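Gripper notes: the lunchbox round

Readers of the last issue will remember that we promised a verdict on the two finger sets, and that Brayan Agudelo promised it would be short. It ran to 261 grasps and a disagreement over lunch, so here is the part we can agree on.

The two sets are the Cusi, a pair of stiff black plates, and the Laltetti, which is softer, wider and costs enough that Fidelina Apaza keeps it in a drawer with a label on it. Both went on the same arm, with the same controller and the same wrist camera. The only thing we changed between sets was the fingers, plus one cable tie that had been bothering Alcides Echeverri since April.

Blocks and cans told us very little. Any gripper can hold a can, and the maker of every gripper has a video to prove it. So we moved on to food boxes with clip-on lids, the kind that live in the back of a kitchen cabinet. They are square, they have rounded corners, and the clips stick out at exactly the height where a finger would like to go. From the wrist, with the stiff plates on, the approach gives you a pale lid on brown paper, a gray clip on either side, and a lot of glare. 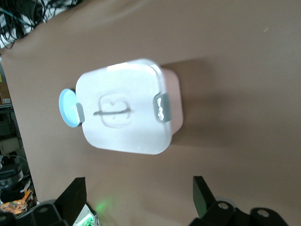

What the numbers say

Out of 261 tries across both sets, 218 ended with the box in the air and still closed. The plates did better than anyone had bet, mainly by being thin enough to get past a clip and press on the wall. The soft fingers liked to settle on the clip itself, and twice they opened it, a feature we had not ordered.

The camera was the weaker half of the setup. A frosted white lid under our lamps is mostly a bright patch with corners, and the box finder kept drawing its outline well inside the real edge. Bhavana Gowda turned the exposure down to 70 percent of the old setting and got the edges back, at the price of losing the black fingers in the dark whenever they crossed a shadow. She calls this progress. The controller, a Wemham, has no opinion and simply closes where it's told.

Still to do: the same boxes with something in them. Efraín Agudelo has offered soup. Fidelina has offered rice, and would like it noted that the drawer is locked until the soup question is settled. Anyone at Rusham with spare lidded boxes, please drop them on the bench by the door, washed.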